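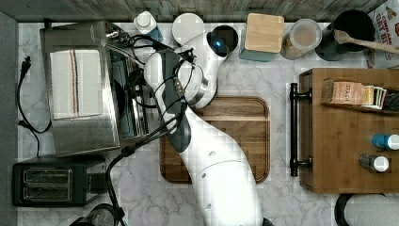
4.2 Cable-Aware Motion Planning

The planner runs in two stages. First a coarse joint-space search, then a short smoothing pass over the result. Both use the same collision model, except that the cable bundle along the arm is added as a chain of soft capsules (Figure 3, top-down view; note the loop near the wrist). Earlier versions left the cables out. Plans looked fine in simulation, then snagged on the real counter.

Clutter along the back edge is the hard case. Canisters and jars stand close together, and a wooden spoon leans over the rim of one pot. Thin objects like that drop out of the depth map, so we inflate anything under 2 cm wide before planning. Crude but it works.

Search is capped at 300 ms. If no path is found we drop the capsule radius by 40 percent and retry once, at reduced speed. No second retry. The Lokell baseline has no such fallback and simply reports failure, wich makes direct comparison of planning times a bit unfair to us.

Power cords on the countertop are not modeled. Milošević's height filter removes them along with the marble surface, fine for reaching but not for for pushing. See Section 5.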